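Skirnley Toy Library, Postville
Frequently Asked Questions

Home > Borrowing > FAQ

JOINING

Who can join?

Any adult who lives, works or studies in Postville or Parnurdale and looks after a child, full time or part time. Grandparents, foster carers and home daycare providers can all have their own card. Children do not have cards. Everything is borrowed on the card of an adult.

Do I have to have proof of address?

Yes, the first time. A utility bill, a lease or a letter from an employer is fine. A photo of the document on your phone is accepted if we can read it. If you move, tell us at your next visit.

Is there a fee?

There is a yearly household fee, listed on the price sheet at the desk and on the Membership page. It runs from the day you join to the same day next year. Families who get SNAP or WIC benefits pay nothing. Show your card when you sign up and we will mark the account. We don't keep a copy.

Can two households share a membership?

No. If a child splits time between two homes, each home should have its own card. The second card is half price if you ask for it when you join.

How long have you been open?

Since 2000. We started in the back of the Harahap Street laundromat and moved to the present building later. Some older toys still carry the Harahap Street label. Please return them to our current address.

BORROWING

How many things can I take home?

Up to 6 items per household at a time. A puzzle counts as one item no matter how many pieces it has. A train set is also one item. Ride-on toys count as two. Books that come inside a toy bag don't count separately, but they do have to come back in the bag.

How long can I keep them?

The loan period is 4 weeks. You can renew once, by phone or at the desk, unless another household has put the item on hold. Party items, such as the parachute and the bubble machine, go out for a weekend only and can't be renewed.

What do you have?

The collection has around 700 items. The largest part is for children under school age: stacking toys, sorters, wooden puzzles, push toys, play food, dolls and simple instruments. For older children there are board games, marble runs, building sets and science kits. We also have a small shelf of adapted toys with large switches. The catalog can be searched by age, by type and by whether the item makes noise.

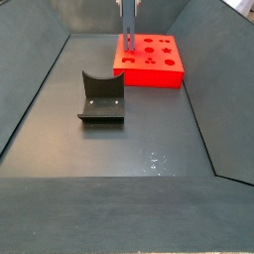
One parent wrote to us that the noise filter was the only part of the catalog she used, and asked whether it could be set to stay on between visits. It can. Log in, open Preferences and check the box for quiet items. The setting stays until you change it.

How are the ages on the labels decided?

We start with the age on the maker's box. If the box is gone we go by the size of the smallest piece and by what the toy asks a child to do. The label gives the lowest age only. There is no upper limit, and a child who likes a toy marked for babies is welcome to it.

Can I borrow something below my child's age to start with?

Yes. A lot of people do this with sorting and matching toys. A child who gets stuck on a toy with many shapes may do better with one that has only a circle and a square, then come back to the bigger one a loan or two later. If you are not sure where to begin, ask for the starter shelf, to the left of the desk.

My child only wants to dump the pieces out. Is the toy too hard?

Not necessarily. Dumping and refilling is what most toddlers do with anything that has an opening. You can put out a few pieces and keep the rest back, or cover some of the openings with painter's tape. Please use painter's tape only. Other kinds leave glue behind and we have had to throw out toys because of it.

Can I put something on hold?

Yes, through the catalog or at the desk. We will text you when it comes in and keep it for you until we close on the following Monday. After that it goes to the next household on the list. You can't hold an item that is on the shelf. Come and get it, or call and ask us to set it aside for the day.

Do you deliver?

Only within Parnurdale, and only for members who can't easily get here. Delivery runs are made twice a month. Call the desk to be added to the list.

CLEANING AND SAFETY

How are toys cleaned?

Plastic toys are washed with dish soap, rinsed and sprayed with a food-safe sanitizer. Wood is wiped and dried right away so it doesn't swell. Foam is wiped with soapy water, pressed in a towel and left on the rack overnight. Cloth items go through the washer on hot. Anything with a battery compartment is wiped by hand.

Should I wash things before I bring them back?

Please wipe off food and sand. You don't need to do more than that. Don't put our toys in your dishwasher. Several of the puzzles look as if they would survive it and they do not.

Are older toys checked against recalls?

Yes. We go through the federal recall list each month and pull anything that matches. If you have a recalled item at home you will get a call from us, and you should stop using it and bring it back. There is no late charge on a recalled item.

My child chews everything. What should I avoid?

Foam, painted items with worn edges and anything with a sticker. Foam is the main one. It dents easily, and a child with teeth can bite a piece off. Ask for solid wood or hard plastic instead. The catalog lists the material under each item.

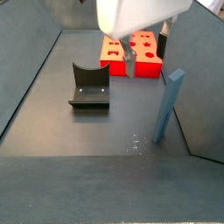
LATE RETURNS, DAMAGE AND MISSING PIECES

What happens if I am late?

There is a small charge for each week, up to the price of one month's loan. It is per visit and not per item. If you are sick, call us and we will move the date. We would much prefer that to having sick children in the building.

I lost a piece. What now?

Look under the couch, in the car seat and in the bottom of the diaper bag, then tell us. We write the missing piece on the bag tag and the toy can usually go out again. There is no charge for a single lost piece unless the toy can't be used without it. If the piece turns up later, drop it in the "found pieces" box by the door with a note saying which toy it came from.

Do you count every piece when I return something?

Yes, and we count before it goes out too. The count is written on the tag. Check it when you get home, and if our number is wrong, call the same day so the mistake doesn't end up on your account.

What if a toy breaks?

Normal wear is expected and you won't be billed for it. Bring back all the parts, even if they look hopeless. We can often glue wood or take a wheel from a matching toy. Please don't repair things yourself, even if you are good at it, because we have to know what glue was used.

DONATIONS

Do you take used toys?

Yes, if they are clean, complete and in working order. We can't take stuffed animals, car seats, cribs, helmets or anything with a drawstring. Large items need a call first. Donations are accepted whenever the desk is open, except in June, when we do inventory and have no room to put them.

Can I donate a toy with pieces missing?

Sorters and puzzles with a piece or two gone are still useful to us for spares. Put them in a separate bag and write "spares" on it. Board games with missing parts should go somewhere else.
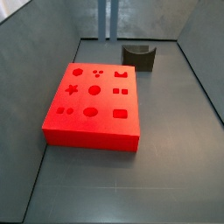 Red foam block with nine shape cavities.

Can I get a receipt?

Yes. Ask at the desk. The receipt lists the items but not their value, and you will need to fill that in yourself.

What happens to toys you don't keep?

They go on the sale table inside the front door. Prices are marked on the bottom. Money from the table is spent on batteries and replacement bags.

HOURS AND CONTACT

When are you open?

Current hours are on the Home page and on the front door. We are closed on public holidays, and when the Postville schools close for snow, so do we.

Can I return things when you are closed?

Small items can go in the drop bin on the parking lot side. Please don't leave large items or anything with batteries outside. If the bin is full, take the toys home and bring them back when we open. You won't be charged for the extra day if you let us know.

Related pages: Membership | Search the catalog | Price sheet | Adapted toys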